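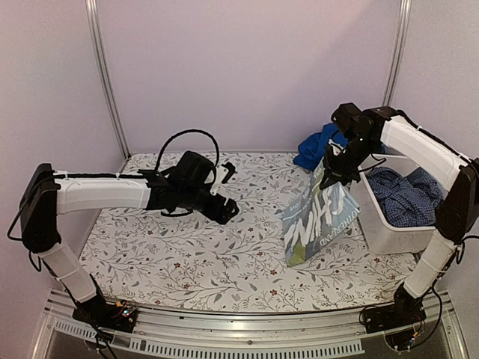

Figure 3. Printed plastic bag beside the white bin, on the floral cover sheet.

Home Issues Articles About Contact
Shares 134 Comments 2

3.2 Packaging and the sorting surface

Of all the household items we looked at, the thin printed bag taught us the most. Boxes and jars keep their shape wherever they are put down. A bag slumps, folds over on itself and hides half of its own label, and that makes it a wonderful thing to study! Two bags of the same size and print can look like different products once one has been folded, and people at home deal with this many times a day without a second thought.

We treated the bag and the bin as a pair. In the Trudeck home survey, the bin was the most common place for a bag to end up, whether the bin was used for waste, for recycling or (in a surprising number of kitchens) for storing other bags. Figure 3 shows the two side by side, with the bag held by its top. We call this the "upright" state, as opposed to the "flat" state, where the bag lies on its side. The upright state was our favorite to work with — the weight of the contents pulls the lower part down, and the print opens out in ways that differ from bag to bag.

The cover sheet deserves a few words of its own. Earlier work on the Pritier set used plain gray cloth throughout, and the results were clean but did not carry over well to real tables. Real tables have patterns. The sheet in Figure 3 has an off-white ground with thin branching stems, small gray leaves and scattered reddish-brown flowers, and we were delighted with how hard it made the labeling. A small printed flower can easily be taken for a scrap of wrapper, and two of our labelers marked the same one in the first round.

The full set holds up to 2,000 views of bags, bins and other soft packaging, grouped by cover pattern and by bag state. We kept the Economou scheme for naming the states and added one term, "propped," for bags leaning on a bin wall. Results for the plain and patterned covers are given separately in Section 3.3, along with the Mornetti scores for each bag state.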